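Multi-fingered hands or simple two-finger grippers for a peg and plate board?
6 min read

Posted by Yichen Long

Hello everyone, and thank you in advance for reading, because I tend to go on a bit.

I help run a small robotics lab at a training center in Saithong. For the past couple of years we have taught assembly on two old arms with plain parallel grippers, two flat fingers that open and close, and they have been wonderful, patient machines. In February we finally got time on a two-arm setup with a multi-fingered hand on each side, and I was asked to write up whether we should move the course over to it or buy new parallel grippers and stay where we are. I said yes to this very cheerfully and have been regretting it a little ever since!

The task is a white board with small fixtures on it. There are square plates, a smaller rectangular plate with a slot, pegs of different thicknesses, and a gray disc that looks a lot like a gear and goes up near the far end. The students are supposed to get the right parts to the right places, first with one arm and later with both. We run 20 attempts per part and write down what happened, in pencil, in a notebook that is now mostly coffee.

What I'm seeing so far is mixed. The hands are lovely on the thick parts. They close around a big cylinder and it just sits there, even if the approach was sloppy. On the thin rod and the tiny peg I am much less happy. The fingers come down from the side, the thumb arrives a moment later, and by then the peg has often been nudged over. With the old grippers I got 6 misses out of 20 on the tiny peg. I haven't finished the same count for the hands and I don't want to guess at it, but I have a feeling, and it's not a good one.

The other thing is the view. We drive the arms from a head camera looking down the length of the board, and the hand itself covers a good deal of what I want to see. A parallel gripper is a skinny thing and you can look past it. With these I keep leaning to one side in my chair as if that would help. 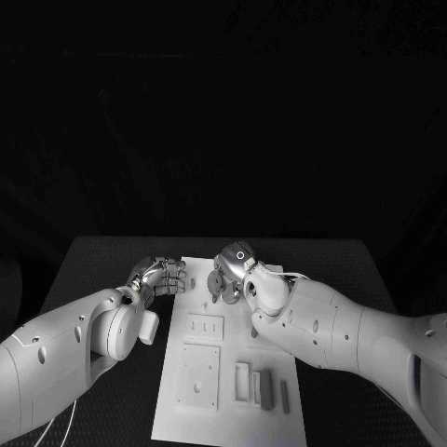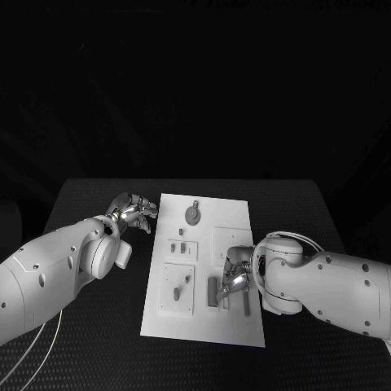
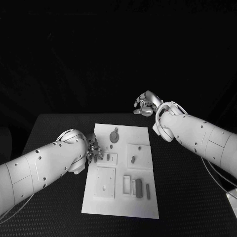
The two arms over the parts board, as the head camera sees it. In the second one the right hand is down by the cylinder and the thin rod.

So, my questions, all in a heap. Has anybody taught on both kinds, and which would you give to beginners? Is there a trick for small upright pegs with a jointed hand? And would you add a second camera, or is that just more to calibrate and more to go wrong? I have been quoted 2000 for a pair of Pluleck parallel grippers with mounts, so the cheaper road is open to me if it's the sensible one.

Thank you again, truly. I know these long ones are a chore.

Yichen

Boonsong Prasertsri

Hi Yichen, not a chore at all, I enjoyed reading it with my tea. I taught on parallel grippers for a long time and then had two terms on jointed hands at Wumo, so I have made most of the mistakes you are about to make and a few you may be clever enough to avoid.

Start with the peg. When we had that trouble we stopped asking the hand to be a hand. You can make a grasp preset that uses only the thumb and the first finger, with the others curled back out of the way, and move the thumb into position before you come down, while you're still well above the board. Then the last bit of the motion is straight down and the only thing left to do is close. It feels silly to have all those joints and use hardly any of them, but it cut our knocked-over pegs to almost nothing. Close slowly, too. Our default closing speed was set for big objects and we hadn't thought to look at it. (I blame myself, I had the manual.)

Thin rods are a different animal and I'd split them into two cases. If the rod is lying down, come in so the fingertips close across it, never along it, and let the tips touch the board very lightly before closing. If it's standing up, treat it like the peg but grab it higher than you think you should, so that you still have some length below the fingers to find the hole with. We went through a stage where students grabbed everything as low as possible for safety and then couldn't insert it without the knuckles meeting the plate.

About the camera. I would add one, yes, and I'd put it low and off to the side so you can see the gap between the bottom of the peg and the plate. I wouldn't bother with a fancy calibration to begin with. We just showed it in a second window and people glanced at it for the last part of the motion, and that alone made a bigger difference than I'd expected. If you later want to use it for measurements you can calibrate it then. Also try approaching with the wrist tilted before you spend any money. A few degrees opens up a surprising amount of the board. And check that your cables have enough slack with the wrist turned all the way over, both directions, slowly, before a student finds out for you.

As for beginners, I would keep the parallel grippers for the first 5 lessons and then switch. A gripper that is open or closed lets them think about where the arm is going and nothing else. Give them a full hand on the first day and they spend the whole session making it wave. Mine did, every group, and so did I.

One thing about your notebook: please write down the kind of miss as well as the number. "Knocked over before contact" and "dropped on the way" need completely different fixes, and six of one is not the same news as six of the other. I had to redo a whole batch because my old notes only said "no."

pretside_bench

just get the parallel ones. hands are fun but you'll spend all your time tuning. we have both at Pretside and the hands mostly get used when visitors come

Yichen Long

Oh, this is so helpful, thank you both! Boonsong, I tried the thumb-first preset this afternoon, only a handful of goes before I had to lock up, and the tiny peg stayed standing until I actually meant to pick it up. I will do the proper 20 tomorrow and put the kind of miss in its own column. I also found our closing speed, and yes, it was set for something much bigger than a peg.

I'm going to borrow a webcam for the side view and hold off on the Pluleck order until I've seen what that does. The old grippers can do the early lessons for another term if I can find replacement pads for them. Does anyone know if the pads have to be the original ones, or can I cut my own from rubber sheet?

Boonsong Prasertsri

Cut your own, we always did. Rough up the back before you glue it, and make both pads from the same sheet so they wear evenly. Let me know how the 20 come out!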